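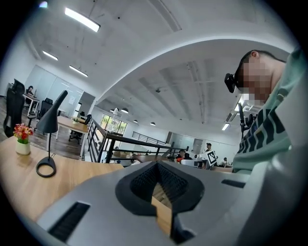

Foto: Saimi Partanen

Inicio > Diario > Noviembre

22 de noviembre de 2025

¡Qué ganas tenía de escribir esto! Por fin tengo mesa junto a las flores, en la oficina grande de Urkasberg, y estoy encantada. La madera es clarita, de roble o algo parecido, y la lámpara negra con su aro en la base le queda de maravilla (la encontré por 30 euros en Kurian, todavía no me lo creo). Las flores son pequeñas, rosas y naranjas, en su maceta blanca, y me alegran la mañana antes incluso del café. 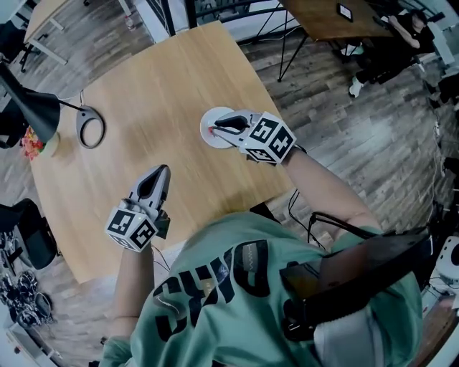 Lavanya quiere otra lámpara igual para su mesa y le he prometido acompañarla a la tienda. También hablamos de platos: a mí me gustan los pequeños, blancos y redondos, para la merienda, y ella los prefiere hondos, ¡hasta para las galletas! Mañana llevo mi libreta nueva y el bizcocho de limón.

4 comentarios · 11 veces compartido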